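The Long Way to Episode Nine

How a small animated series lost its schedule and kept its viewers

When the ninth episode of Clodgate finally went out, it was 58 days late. The people who make the series had stopped giving new dates after the second delay, and the page on their website said only "in production." Some viewers wrote angry messages. Many more wrote to ask if everybody was well.

Clodgate is a series of twelve episodes about a town that sits on top of a canal lock and a girl who inherits the key to it. It is drawn mostly by hand by a team in Jutthorpe, in two floors above a shop that sells fishing equipment. The studio is called Sillow. Before this series it made title sequences and short commercials, and one ten-minute film which went to several festivals and earned, according to its director, enough money to repair the heating.

The director is Youssra Tazi. She came to animation late, after some years as a translator of technical manuals, and she still speaks about drawings as if they were sentences. A good cut, she told me, has a verb in it. She said this while looking for her glasses, and then she went back to the subject of the delay, which she does not try to make smaller than it was.

"We planned the ninth episode as a quiet one," she said. "Two people in a kitchen, one argument, some rain. I thought it would be our rest. I was wrong in the plan, and I was wrong again when I saw the first version and said yes to it."

The first version was complete in January. It had 383 cuts, a number that is high for an episode where so little happens. The story artist had written the argument with many small interruptions: a look at the door, a hand on a cup, a face that begins to answer and stops. On paper it was very alive. In motion, Tazi says, it was nervous. The characters never stayed still long enough for the viewer to understand that they were hurt.

A bigger studio would perhaps have sent it out anyway. The contract with the streaming service permitted it, and the three persons I spoke to at Sillow all agreed that the episode was acceptable. The lines were clean. The color was correct. But the tenth episode depends completely on what is said in that kitchen, and if the argument does not hurt, the girl has no reason to leave the town.

So they took it apart. They removed 148 of the cuts and joined many of the others, and this meant new layouts, because a shot that was made for two seconds does not have enough inside it for nine. The background painter had to add a whole wall to the kitchen that had never been visible. The voice actors came back for one more session. The actor who plays the father asked if he could do his part lying on the floor, and that take is the one in the finished episode.
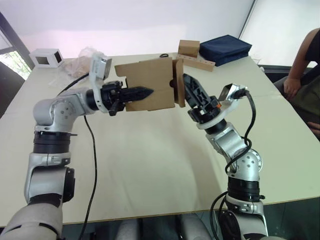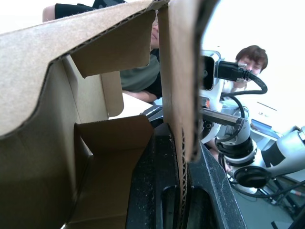
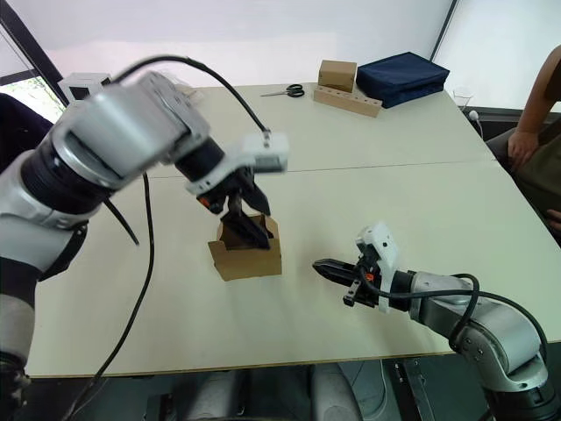 The repair work also fell partly in Ramadan, and this changed the rhythm of the studio more than the schedule had foreseen. Tazi and several of the animators were fasting. The hard drawing moved to the morning, the meetings became shorter, and the afternoons were for checking and coloring. After sunset those who wanted to stay ate together on the lower floor, and some of the best ideas for the episode come from these meals. The soup that the father leaves on the stove, for example, was not in the script. Somebody asked during dinner what had been cooking all this time, and there was no answer, so they had to find one.

I asked if the team had been tired. Yes, of course, she said, but they had been more tired in the autumn, when everything was going well. A team on a good schedule says yes to everything. On a broken one, you have to choose.

Choosing had a price. Sillow paid a penalty to the streaming service, and the studio had to refuse a commercial that would have covered the rent for the summer. One of the two compositors left for a job with fixed hours. Tazi speaks of him with warmth and says that she would have done the same at his age. The remaining compositor received help from the editor, who learned the software from her during the evenings and who is now, he says, slow but not dangerous.

There was also the question of what to tell the public. The first announcement was written by the streaming service and spoke of "circumstances affecting the production." The viewers did what viewers do with such a phrase, and within a few hours there were theories about a strike, a lawsuit and a stolen hard drive. The second announcement Tazi wrote herself. It was four sentences long. It said that the episode had been finished, that she had approved it, that it was not good enough, and that the mistake was hers.

This is rare in the business. Apologies are common enough, but usually the fault in them belongs to the weather or to the calendar. The reaction was friendlier than the studio had feared. A group of fans began to draw their own versions of the kitchen argument, using only the title of the episode as a guide, and by the end they had collected 64 of them. Tazi looked at none of these until her own was delivered. Now some are printed and hang beside the stairs at Sillow. Her favorite has no people in it, only two chairs.

And the episode? I have seen it three times. It is slow, and for the first minutes I was not sure that I liked it. The rain is too loud, and the camera remains on the girl's back when one would like to see her face. Then the father says the line about the key — I will not repeat it here — and she does not turn around, and the shot continues for such a long time that I noticed I was holding the arm of my sofa.

The tenth episode followed on 10/06/2026, on the day that was promised for it. The eleventh is in color now. The last one exists as a storyboard on the long wall of the upper floor, and on my visit a part of it was covered with brown paper. Tazi asked me politely to sit with my back to it, and I did, and we drank our tea facing the window.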